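Jul 25, 2022
2 min read
14 shares · 3 comments

Eltetti Pet Supply News: New chew line in stock, and changes to returns

The Novico rubber chews arrived at the warehouse last week and are now on the shelf at both stores. They come in small, medium and large. The large is meant for dogs over 60 pounds and has thicker walls than the one we used to carry. All sizes can go on the top rack of the dishwasher.

We stopped ordering the Liang rope rings in March. Too many came back with the knots pulled open, and the maker has not changed the design. If you still have one at home, check the knots before each use and throw it out once strands come loose. Swallowed strands can block a dog's gut and may mean a trip to the vet.

We have 400 of the new chews to start with. Online orders are limited to 3 per customer until the second shipment gets here.

Sizing is still the question we get most. Pick a toy that is too wide to fit fully behind the back teeth. If your dog falls between two sizes, buy the larger one. Puppies that are still teething do better with the softer blue version, sold in small only.
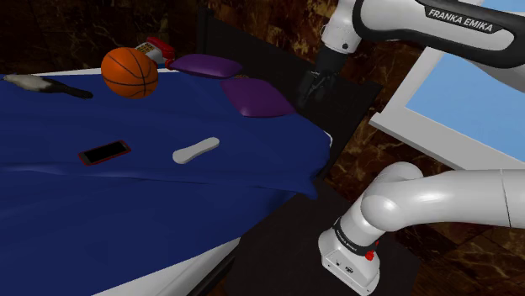 Returns work a little differently from now on. Unused toys can come back within the usual period with a receipt. Chewed toys can be exchanged once, at the Destivero store only, if a piece broke off during the first week. Bring the broken piece if you have it. Online customers should email us before mailing anything back, so we can send a label.

Treat pouches and leashes are not affected by the new rules.

You are receiving this newsletter because you signed up in store or online. Unsubscribe or manage your preferences at any time.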